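Food Service Operations, unit 4 notes
N. Acuña / 17 May 2021

Dishware: buying, storing, replacing

Read the Lurach case first (in the packet, pp. 16-17). We start from there.

Par stock = how many of each piece you need on hand to get through service without waiting on the dish room. Three sets per seat is the usual starting point: one on the table, one being washed, one on the shelf. Banquets need less, all-day cafes more. Don't memorize the three, know where it comes from.

Lurach: 215 seats, bought 804 dinner plates. Work out the ratio. Why did they still run short at lunch? (hint: look at the dish room schedule, not the purchase order)

Shape. Round plates fit most racks. Square ones look good, but corners chip and they take more shelf space. Ask for a sample and try it in YOUR racks before signing anything.
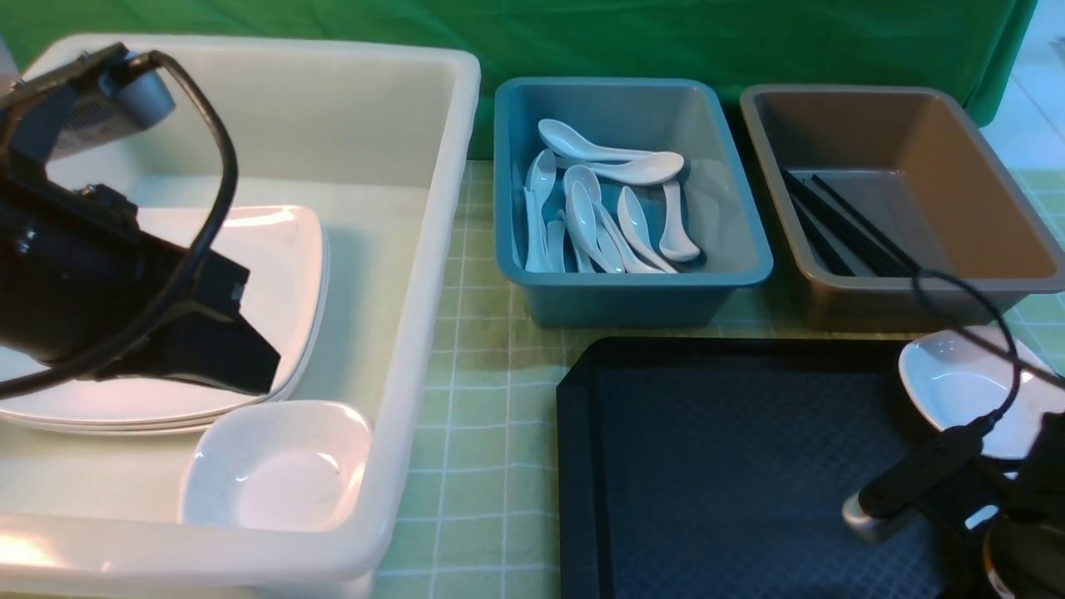 Fig. 2. Square white plates stacked in an off-white plastic bin.

Storage
- like with like, never mix sizes in a stack
- heavy stuff at waist height
- bins: low stacks, dont fill to the rim
- clean and fully dry before stacking

Breakage. Log it weekly, by piece and by station. Almost 17 percent a year at Lurach, mostly cups. Cáceres will go over her log sheet in section, bring a calculator.

Replacement: open stock vs. discontinued patterns. Durrani keeps patterns open, Flernmont closes them out every August. Cheaper now, mismatched later. Matters more then the unit price.

For next time: par sheet for the Sisis cafe, all pieces, show your work. One page.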